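Nostlow drinks counter: progress report to the Relinia fund
18 July 2024
Prepared by Vlastimil Šindelář

You asked for something shorter than last time, and I have taken the hint.

The counter is in. The white top went down in the spring, curved as drawn, and the curve cost us two extra visits from the fitters, who had brought a straight one. They were very good about it. The dispensing tower now stands over its steel drip tray at the height we argued about in November, and a tall glass goes under the spout with no tilting. I was against that height and am happy to have it minuted that I was wrong.

Spending. Of the 900 set aside for glassware and small fittings, 405 has gone. Most of that was tumblers, the tall ribbed sort from Bekitz. They are easier to hold than the smooth ones and show fingermarks less, though they take longer to dry and the ribs do collect limescale if left. We have asked Bekitz for a second delivery before the autumn and had a cheerful reply with no date in it.

Plumbing. Aguirre finished the pipework in four days against a quote of nine. I kept waiting for the catch and found it under the counter, where the shut-off valve faces the wall. It can be reached by anyone with a long arm and no great attachment to their knuckles. They are coming back to turn it round at their own expense.

Still to do: the valve, a shelf for clean glasses within reach of the tower, and a decision on the drip tray. At present it is lifted out and emptied by hand at closing. A drain would be tidier but means cutting into the new top, and I would like your view before I let anyone near it with a saw. The quote is attached, along with the fitter's drawing, which is at least curved this time.

I should also mention the sign. The one delivered says "Nostlaw". It is otherwise a handsome sign and is being kept behind the door until the maker collects it.

The next report will follow in November, with the final accounts and, I hope, a valve that faces the room.
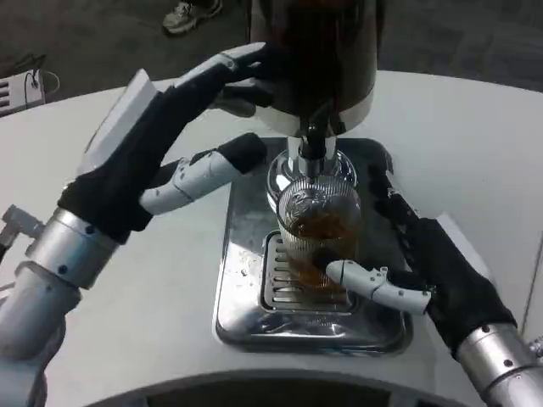
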